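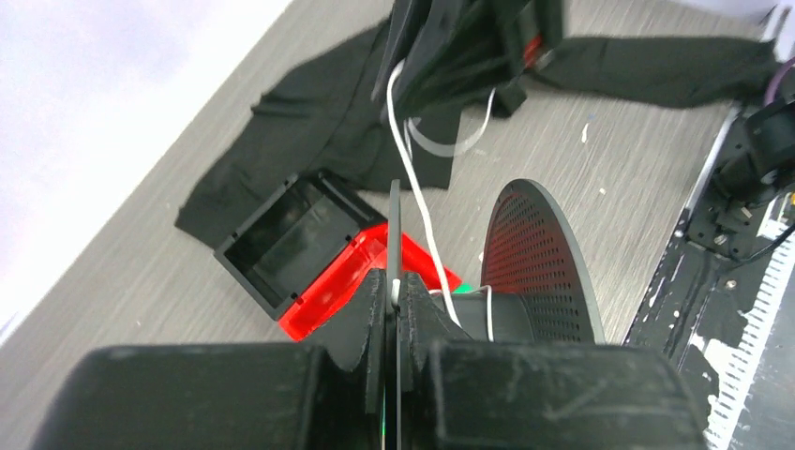
Open day, cell 2, July

Set up by 8:40. Emness group due at 10, the Brinik people after lunch. Wing-sze had the talk, I had the keyboard and the stop button.

Morning warm-up ran on the Plinder build from last week. First start failed on the left arm, joint 4 reported out of range. Power cycled, homed both arms, fine after that. Run counter read 2,243 before the first visitors and 2,280 when we shut down, dry runs included.

Emness, 10:05. Two engineers and a buyer. They wanted to know what happens when the objects aren't laid out neatly, so most of their slot went to sorting from clutter. Questions, as I wrote them down:

Can the arms hand an object from one to the other? Yes, but we didn't have it loaded today. Showed them the recorded version on the laptop.
Cycle time? Wing-sze told them we are not tuning for it yet. They pushed a little. I said I would send the log summary.
Why plain bins and no fixtures? She explained that the bins get moved between runs on purpose.

One abort in this slot, my doing. I hit the stop when the left elbow came closer to the side wall than I liked. Checked the log afterward and it was inside limits. Siu thinks we should draw the limit on the wall with tape so whoever is on the button has something to go by. Agreed, will do it before the next visit.
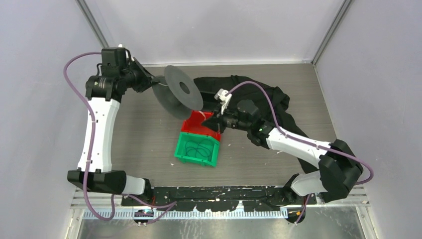

Brinik came for the teaching side of things, and they asked better questions about the cables than we had answers for. Their own cell lost two days to a snagged line. With both arms reaching in, the purple cables stand out in wide loops, the right one swinging past the outside of the elbow housing and the left one running down by the long white link. Their technician suggested a clip partway along each link and less slack at the front rail. Worth trying on the right arm first.

They also asked if the cloth confuses the grasping. Told them black cloth with black grippers is a hard case for the vision and we keep it in for that reason. One of them would like a copy of the object list. Wing-sze is handling that.

Shut down 3:50. Gripper fingers are scuffed on the top faces. No play that I could feel. Noted under asset 688.

To do
Tape line on wall (me)
Cable clips, right arm, then ask Siu to look
Log summary to Emness
Joint 4 message on cold start, try to reproduce with the old Plinder build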